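Notes for the talk: A Good Larder on a Small Shelf
Nandel Library, upstairs room, 17/11/2022

Start once people have their tea. Don't rush this bit. Say how lovely it is to see so many faces on a wet evening, and mention that the handouts are on the table by the door (the soup recipe is on the back, because I was asked for it three times last year and forgot three times).

Opening. I want to begin with my grandmother's larder, which was a proper walk-in one with a stone shelf and a door that stuck. Tell the story of the pickled walnuts. Keep it short if the room is warm and everyone looks sleepy, but do tell it, as the rest leans on it a little. She always knew what she had. I have a cupboard 90 centimetres wide in a rented flat in Brika, and for years I couldn't have told you what was in it if you'd paid me. Ask for a show of hands: who has found a tin at the back older than one of their children? Wait for the laugh -- someone always owns up.

First part: getting everything out. You need a clear afternoon and a clear floor. Take out every single thing, even the spices, even the jar of something brown. Put like with like: pulses here, flour there, tins in a row where you can read the fronts. I did mine in September, when the evenings were starting to draw in and I fancied being indoors, and I found 18 packets of things I had opened and then opened again. Red lentils, mostly. Confess to the lentils.

Pause for questions about dates. People do worry, bless them. Remind them that "best before" is about quality and "use by" is about safety, and that the second one is to be obeyed. Flour with little creatures in it goes out, bag and all, and then the shelf gets a good wash and a thorough dry before anything goes back.

Second part: cartons, boxes and lids. Explain why I've gone back to keeping dry food in its carton for as long as the carton holds up. It has the cooking time on it, it has the date on it, and it squares up nicely against its neighbour, where round jars waste all those corners. Jars are lovely and I own far too many, but I'd sooner have them for things that spill. Then a word on lids, and how a drawer of odd caps and tops that fit nothing is a sort of family heirloom in most houses. Slides next, and give people a moment with them.

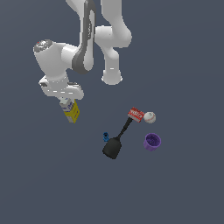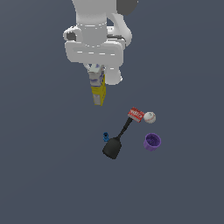
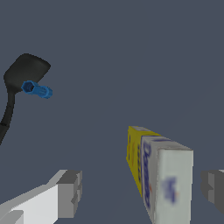 Slides 7 to 9: a carton in the first two, and a small blue piece in the last.

Third part: what to keep in. Stress that there's no proper list, whatever the magazines say, and that a larder should look like the people who eat from it. Mine has rice, oats, chickpeas, tinned tomatoes, two sorts of vinegar and a great deal of tea. Talk through the idea of "one open, one waiting", which is the only rule I have ever managed to keep for longer than a month. When the waiting one gets opened, it goes on the shopping list that same minute, in pencil, on the pad that hangs inside the door. If somebody asks about phone apps, be kind. I did try one, and I spent more time telling it about mustard than I ever spent eating mustard.

Mention the Li Street market here. The stall at the far end will sell you 800 grams of split peas in a paper bag, and you can bring your own bag back, and he'll round it up if it's raining. Also mention the Gidex hall swap table, first Saturday of the month, unopened packets only please.

If time allows, do the soup out loud. Onion, carrot, whatever lentils are nearest the front, a spoonful of something sharp at the end. If time doesn't allow, point at the back of the handout.

Last part: keeping it going. Ten minutes while the kettle boils, once a week or when you remember. Pull the old things forward, wipe up the sugar, have a look at what wants eating. I do mine on the evening before I shop and it has become rather a nice habit, with the radio on and the cat in the way -- say hello to the cat people at this point, there are bound to be a few.

Questions. Bring the water jug nearer before starting, my voice went last time. Chairs to be stacked along the window side, cups back to the little kitchen, and we must be out by nine.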